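## 6. Kitchen chores: what the Pinent arm can and can't do yet

Read this section before you plan a chore. The arm handles one item at a time on a flat, fixed surface. It does not wash, wipe, or open things.

**6.1 Moving and setting down**

1. Fix the base so the gripper faces the work.
2. Place the item upright, within 24 inches of the base.
3. Select **Pick** and wait for the tone.
4. Select the drop point and press **Run**.

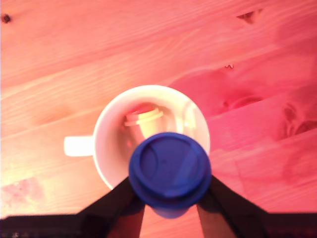
If the arm stops before it reaches the drop point, press **Hold** and support the item by hand. Then press **Release**. Never pull an item out of a closed gripper.

> **Caution:** Do not use hot drinks or open containers. The arm can't tell a full cup from an empty one.

**6.2 Bottles**

1. Close the cap by hand.
2. Set grip height to **Neck**.
3. Set force to 61 for plastic. Do not go over 80. 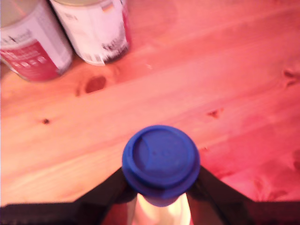 Run the job once at low speed before you leave it on normal. In our December trials, Dayana Paucar logged 189 bottle moves at normal speed, and most of the failures were slips in the first second after the lift. Low speed fixed nearly all of them – it also made the job slower than doing it by hand.

**6.3 Pouring and stacking**

Both are test features. Stay within reach of the **Stop** button.

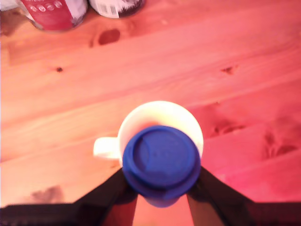 Pouring and stacking go wrong for the same reason: the arm has to judge where one object ends and the next begins. With the blue cup over the white mug, the lid hides most of the mug's mouth from above, and only part of the rim is left to line up with. Select **Side view** if you have the second camera.

Note: clearing a full table is not supported. Send error logs to Gerd Rothe at Truretik.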